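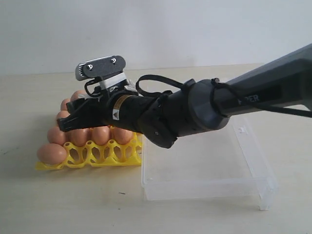

Figure 3. Photo: Joris Timmermans, open day at Ralberg, 19 Sep 2025.

4.2 Observations from the open day

The Sisodia controller had behaved well in the laboratory, where its audience consisted of people who had written parts of it. The open day at Ralberg offered a less forgiving crowd. Over the afternoon 149 visitors signed the sheet at the door, and 53 of them filled in our one-page form, several in crayon.

We chose eggs because everyone already has an opinion about how they should be handled. The set-up in Figure 3 was kept plain: brown eggs in a yellow plastic tray, a clear container beside it, and a single arm with a parallel-jaw gripper and a depth camera at the wrist. Grip force was limited in software, using the Anier settings described in Section 3. The approach speed was set to a value that we had labelled "cautious" and that one younger visitor labelled "asleep".

The most frequent written comment concerned this speed. The second most frequent asked whether the eggs were boiled. They were not, a decision the first author defended at some length before the doors opened and somewhat less warmly afterwards. We lost 2 eggs, both while a human was restocking the tray, and these are excluded from the results in Table 2.

Visitors tended to go quiet as the fingers closed on the sides of an egg, and to resume talking once it began to rise. We had not planned to measure this and so cannot report it with any rigour, but it was noticeable enough that the presenter learned to stop speaking at the same point.

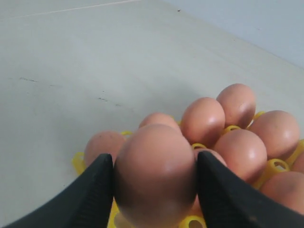
Could visitors operate the arm themselves?

They could start and stop a pick with a push button, but the motion itself was always under the controller's command.

The same demonstration will be repeated at Drundevlow in December, with a faster approach, a longer form and a supply of pens.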